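Questions we are often asked about the home recording guidelines
Griderdale Household Handling Project
Last revised 16 Aug 2018

Who are these guidelines for?
For anyone who has signed up to record everyday jobs at home with one of our hand-held grippers, and for the coordinators at Brirnstead and Hornurach who look after them. If you are only just thinking of joining, do read on anyway, you are very welcome, and most of it is plain good sense.

Do I need to tidy up first?
Please don't! We would much sooner have your home as you live in it. A robot that has only ever met bare rooms will be lost in a real bedroom, and our reviewers (Nusrat Mirani and her team) are well used to other people's washing. The only things we do ask you to put away are letters, bank cards, medicines and family photographs.

What if someone walks in halfway through?
Stop, set the gripper down and start a fresh recording once they have gone. Anyone who might be seen or heard has to have signed the household form, and that goes for visitors and grown-up children as well. If you only notice afterwards, tell your coordinator and we will delete the recording, no fuss at all.

How long should one recording be?
One job from start to finish, and no longer than 100 seconds if you can manage it. Of the 2,642 recordings sent to us up to the end of July we were able to keep 1,929, and the commonest trouble by a long way was two jobs run together.

Are there special rules for clothes?
A few, yes. Lay the garment out with room to get at it from the side, and let the fingers open fully before you go down. Take hold of a hem, a cuff or a doubled edge if there is one – knitted things pull out of shape if you pinch a single layer in the middle. Go gently near brooches, buttons and zips, and never tug if a pad catches. Close just enough to hold, and lift slowly. 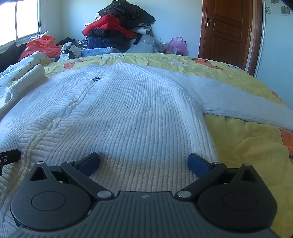 A ribbed and cabled sweater laid out on the bed, gripper open over the knit. Note the small brooch near the neckline.

May I take a brooch or badge off first?
You may, but you needn't. If it stays on, say so in the notes box, and keep the fingers well clear of it.

Who do I ring if the gripper sticks or squeaks?
Marjorie Whitlock at the Bickerstaff office, extension 104, any weekday morning. Please don't oil it yourself, however tempting that may be.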